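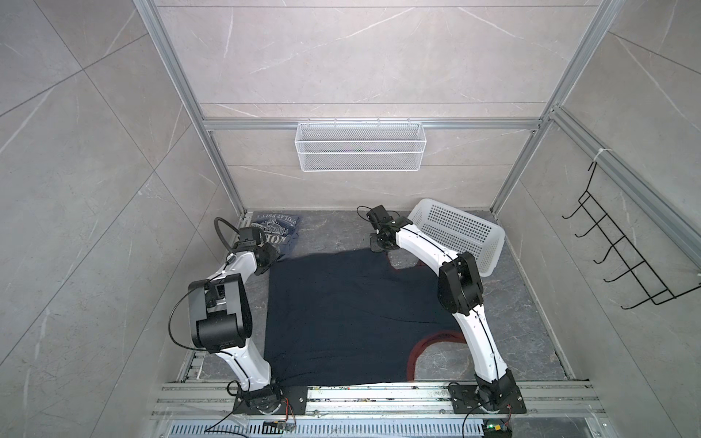 The Blue Pile

Nele Thiele had been told that the flat would take a day. By four o'clock on the first afternoon she had done the kitchen drawers and half of one wardrobe, and she rang Sabine to say so.

"Leave the books," said Sabine. "Volker wants the books."

"I haven't got to the books. I'm on shirts."

"How can there be that many shirts?"

Nele looked at the bed. Their brother Jonas had been a roadie, then a driver, then a man who sat at the merchandise table and took the money, and he had been paid at least partly in clothing. Nearly all of it was navy. He had once told her that black showed the dust and white showed everything else.

"There are a lot," she said.

She had a system by then. She laid each shirt flat, smoothed it from the middle outwards, brought the sides in and turned it up from the hem. Their mother had folded like that, on the floor with the rug pulled back, and had made all of them learn. Jonas had been the only one who was any good at it. When he was 14 he used to do Sabine's for money.

The good ones went in a box for Kostau, where Ida Pfeiffer, Sabine's girl, had said she would have anything with a band on it. The worn ones went in a sack. The third lot was the ones Nele couldn't decide about, and that was the pile that grew.

Volker Nolte came up at six with bread and a jar of soup. He had lived under Jonas for years and had a key. He put the soup on the stove without asking where anything was and stood in the bedroom doorway while it warmed.

"That's the Grodari one," he said.

Nele held it up. "Is it?"

"He drove them to Zusar and back in the snow. They'd no money, so they gave him a box of those. He sold more than 900 over the next two summers. Sent them every penny, the fool."

"He never said."

"He wouldn't. He said it to me because I lent him the van."

She turned the shirt round to look at the back, but there was nothing on the back. She folded it and put it on the third pile.

They ate in the kitchen. Volker said the landlord was a reasonable man and would give them until the end of April if they asked him properly. Nele said she would rather be finished. She had taken three days off and did not want to spend a fourth on it. Volker nodded and cut more bread, and then he told her about the winter the pipes froze, when Jonas had worn five of those shirts at once and gone down to the shop like that, unable to put his arms by his sides.

After he had gone she went back to the bedroom and found the big one. It had slipped down behind the others on the wardrobe shelf. She spread it out under the lamp and the letters on the front were nearly as long as her forearm.

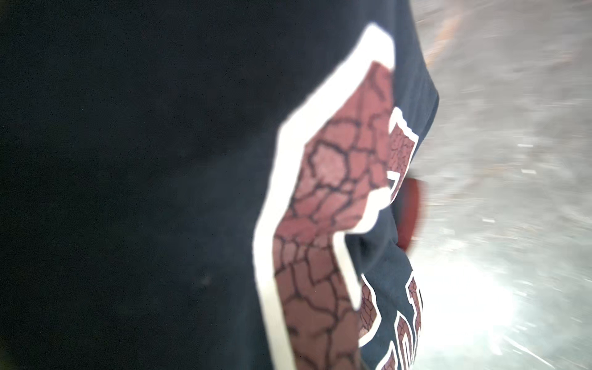 The big print, red inside a cream outline and cracked all over like dry mud.

She knew this one. He had worn it to their mother's seventieth, under a jacket, and their aunt, Ida Bauerfeind, had told him he looked like a hoarding. He had taken the jacket off then and danced with her. Aunt Ida had complained all the way round the floor and had asked for him again when the music changed.

Nele ran her thumb over the red part. She had thought at first that it was damaged, but the dark lines were in the pattern.

She rang Sabine again, though it was late.

"Do you want the one from Mum's party?"

Sabine didn't answer straight away. There was a tap running at her end and then there wasn't.

"Don't you want it?"

"I asked first."

"Put it in with Ida's," said Sabine. "No – don't. She'll cut the sleeves off. Put it to one side."

"Everything's to one side. The whole bed is to one side."

"Then bring it all here and we'll do it together. I'll come with the car on Saturday. We should have done it together anyway."

Nele said that would be fine. She smoothed the shirt from the middle outwards, brought the sides in and turned it up from the hem, but the collar sat crooked and she had to shake it out and start again. The second time it was better. Jonas would have got it square.

She put it on top of the third pile. Then she moved the pile on to the chair so that she could sleep in the bed, and went to wash up the soup bowls. Volker had left the lid of the jar on the draining board, and she spent some time looking for the jar.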